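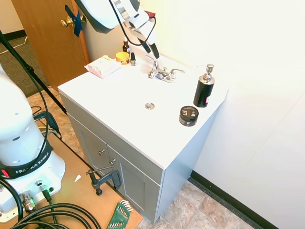 White top, gray doors, and the small stuff in the back left corner.

The clear counter people are back. October 2022 and my feed is wall to wall bathroom vanities with nothing on them but a faucet and one leaf in a vase. I have questions. Thread.

First question: where do they keep the soap? A sink with no soap next to it is a sink I don't want to shake hands with. Mine has a black dispenser on the right of the faucet and it's staying there until the house falls down.

The rule I keep seeing comes from the Sutatitz method. "If it is not used at every visit, it does not live on the surface." Fine. Sounds strict and grown up. Then you read on and the soap is supposed to go in a niche. I don't have a niche. Do you have a niche?

I paid for the Sutatitz guide, by the way. It has 341 pages. For bathrooms. The kitchen one is sold separately.

Page one tells you to let go of excess.

Chapter two wants everything off the counter and grouped by "purpose." So cleaning, skin, teeth, hair, and a last group called "aspirational," meaning the things you bought and don't use. I will give them that one. I have an aspirational group and so do you.

Where it loses me is what happens next. All of it goes into matching bins, and the bins go in the cabinet. I've got two doors under there, and behind them is plumbing. Every plan I've seen treats that cabinet as a clean empty box. Has anyone who writes these things ever opened one? There's a trap right in the middle of it.

You can buy a U-shaped drawer that goes around the pipe. Morano makes one. I measured for it twice, and the left side would clear and the right side would hit the shutoff valve. The product page says "fits most vanities." Most of whose?

Back to the counter. I do believe in a corner. Back left, against the wall, small things only. Short tin with the white lid, dropper bottle behind it, little bottle next to that. They're out of the splash and I can reach them with my eyes half shut.

The guide calls a corner like that "a visual leak." I read that sentence three times and I still think it's just a corner.

The packet in that corner should stand up or go away, I'll admit it. The pink and white one. Flat packets on a counter are how it starts. One lies down, then another one lies down on top of it, and by July you have a pile and you're afraid of the bottom of it.

Someone always replies "get a tray." I had a tray. A tray is a smaller counter you have to lift up to clean under. Water gets beneath it and sits there, and you find a pink ring a month later. If your tray doesn't do this, please tell me what it's made of, and no, I will not be taking "bamboo" for an answer.

Black jar, front right. That one breaks every rule I have, including my own. It's too close to the edge and one elbow would have it on the floor. It's also the only place where I remember it exists. I moved it to the cabinet for a while this summer and didn't open it once. So much for "out of sight, peace of mind."

About the faucet, since that was the other half of the argument last time. Two handles and a short spout. I'm told by the Kettunen crowd that this is wrong now and I need a single lever on a tall neck, because it's "easier to wipe around."

Is it? The dirty part of a faucet is the base, where it meets the counter. A tall one has a base too. What a tall one also has, in my experience at other people's houses, is a much better aim at my shirt.

Two handles means more chrome to wipe, sure. An old toothbrush, one pass around each handle, one pass behind the spout. Dry it with the hand towel that's going in the wash anyway. I don't need a product for this, and I don't need a Kettunen "fixture cloth" either.

The doors have plain round knobs and I like them. Same crowd says take them off and go push-to-open. So every time I want a spare roll I'd be pressing wet fingers on a gray door. Tell me how that ends up cleaner. Take your time.

And then money. Plitutwood will sell you a whole new vanity designed around the clear counter idea. The small one is 2000 before the top. The top is 600. Delivery is extra and "placement in room of choice" is extra again, like they might otherwise leave it in a field.

They do have a "refresh kit" for 500. I clicked. It's two doors and a paint pen.

What did I spend? Nothing. I threw out an expired sunscreen and a comb I've never liked, wiped the top from back to front, and put most of it back where it was. Took less time than chapter two.

Before anyone says it: yes, I know an empty counter is quicker to wipe. I've tested it. It saves me the few seconds it takes to pick up a jar and put it down again. Then I lose those seconds, and more, digging in a bin labeled "face" for the one bottle I use every night.

If your counter is bare and you're happy, good. Send me a picture with the cabinet doors open. I've asked for this twice now on other threads and so far I've been sent a lot of faucets.

Adding one since people are asking: no, I'm not lending out the guide. It says on the inside cover that it's for a single household. You can have the summary for free. Keep the soap, stand the packets up, look at the dates on things.

And push the jar back from the edge. I'm going to go do mine now.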